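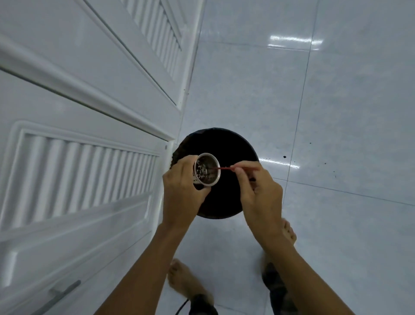 Cups, basins and sinks: a cleaning routine in order

Reading time: 3 minutes

Yhon Taipe cleans small metalware sitting on the floor. He has done it that way since he began looking after the kitchen stock at Rilmont, a set of furnished flats let by the month, and he sees no reason to move to a worktop. "The floor is tiled, it's level, and it wipes down," he says. "A basin on a worktop is too high for the elbows. After the third cup your shoulders know it."

His method for steel cups is dry first. Coffee grounds, spice and burnt sugar are loosened with a thin stick while the cup is tilted over a basin, and water comes later. The stick should be softer than the cup. He keeps a few in a jar and throws them out when the tips split. Knives and metal skewers are not used, as they leave scratches that hold dirt at the next use.

"People fill the cup with hot water straight away and then they have paste," he says. "Dry bits fall out. Paste has to be dug out." The dry matter goes in the bin. He is strict on this point after a blocked waste pipe at Mosquera, the building he worked in before, where grounds had been rinsed down the sink every morning for a whole winter.

A dark basin is his preference, though he admits that specks show less well against it. He checks the cup, he says, and leaves the basin until the end. Its rim collects a gritty band which comes off with a stiff brush.

For staining that stays after scraping, he mixes a descaler sold locally as Vudik, 8 ml to 100 ml of warm water, and leaves it for three minutes. Longer does no harm to the steel but gains nothing. The cup is rinsed twice and left upside down on a rack.

The sink comes last in the routine. Taipe empties both bowls, lifts out any loose strainer and rinses from the back wall forwards. Then he goes over the steel with a cloth, starting high on the walls and finishing at the drain.
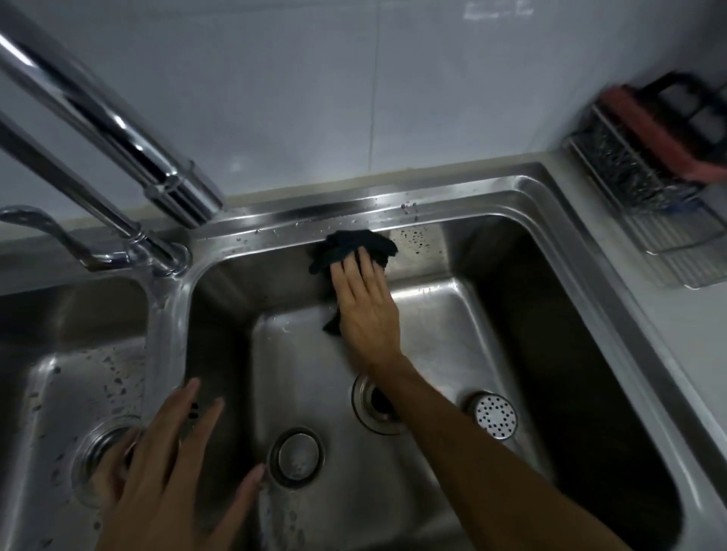
"The back wall gets missed," he says. "It's under the tap, it's awkward, and it takes the most splashing." He presses with the whole palm and keeps the cloth bunched up. A flat cloth slides over limescale, in his view, and a folded one has an edge that can be pushed into the corner where wall meets floor. He follows the grain of the steel where he can see it.

Drain rings need a separate pass. Grease sits under the raised lip, and he runs a fingertip round inside the cloth to reach it. Perforated caps are soaked in the same descaler mix and knocked out face down.

On cloths he has firm opinions. He used a Skornex microfibre for some months and went back to plain cotton, finding that the microfibre caught on the fittings and shed. Dark cloths are kept for sinks and pale ones for crockery, so the two don't get swapped in the wash. Each is boiled on Wednesday and dried flat.

Asked whether a double bowl is harder work than a single, he says the divider is the only real difference. Water runs along the top of it and dries there in a line. "Wipe the divider when you've finished both sides. If you do it in between, you'll be doing it again."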